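Gosling 6 is out, and the planner finally waits its turn

24 April 2024

If you've been following along since September, you know I've been grumbling about the motion planner in Gosling for months. Well, the folks at Galgate pushed version 6 to the download page this morning, and I've had it running on our two-arm bench at Gokcombe since before lunch. Short version: I like it a lot, and I broke it once.

For anyone new, Gosling is the planning and control package a bunch of small shops use to run a pair of arms off one computer. You give it a goal for each hand, it works out paths for both, and it keeps them from swinging into each other. The old version did that last part by being scared of everything. If one arm was busy, the other one would freeze in whatever pose it happened to be in, sometimes right in the way, and then the whole plan would time out and you'd start over. I have a folder of log files from last fall that I don't want to talk about.

The big change in 6 is something they're calling hold regions. Each arm gets a patch of space where it's allowed to park with its gripper open while the other one finishes up, and the planner picks the spot on its own based on what's coming next. You can draw the regions by hand too, which I did at first out of pure distrust, and then I deleted mine because the automatic ones were better (a little insulting, but fine!).

I ran it on our dish rack job, the one I use for everything. It's a good test for a planner: the slots are close together, the dividers are thin, and the hand has to come down steeply without the elbow wandering over toward the neighbor. With the old release I had to write the last bit of the approach myself as a list of fixed points. In 6 you just set an approach cone on the target and the planner keeps the wrist inside it all the way down. I left it at the default of 30 degrees and only touched it once, to see what would happen if I made it really tight. What happened was a very long pause and then an error, so maybe don't do that.
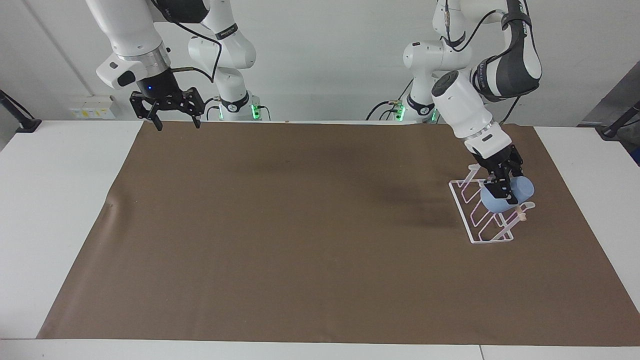

The other thing I noticed right away is replanning speed. Moving the rack used to mean going to get coffee. Now I nudge it, hit refresh, and the new paths for both arms are there by the time I've looked back at the screen. Galgate says in the release notes that they rewrote the collision checker so it only looks again at the parts of the table that changed, and that feels right from where I'm sitting.

Now for the part I broke. If you're coming from version 5 and you kept your settings in the old single file, the importer reads it without complaint and quietly drops any speed limits you set per joint. My arms came up at the default speeds, which were faster than I wanted. It's a known bug, number 456 on their tracker, and there's a patch in testing already. Until it lands, open your settings after the import and type the limits back in before you turn anything on. Please!

Camera people should know that the Hukeo plugin isn't ready yet. The old one loads but gives you poses in the wrong base coordinates when both arms are active, so I'm still running it separately and passing the poses over by script. They say a proper update is on the way, with no date.

The upgrade is free if you already have a license, and the installer keeps your version 5 folder in place so you can go back. I'm leaving 6 on the bench. Next I want to try handing a cup from one arm to the other, which the notes list as "early" and which I've never once gotten to work in the old release. If you've tried it already, drop me a comment with your settings, especially what you used for the grip timeout, because the manual page for that one is still blank.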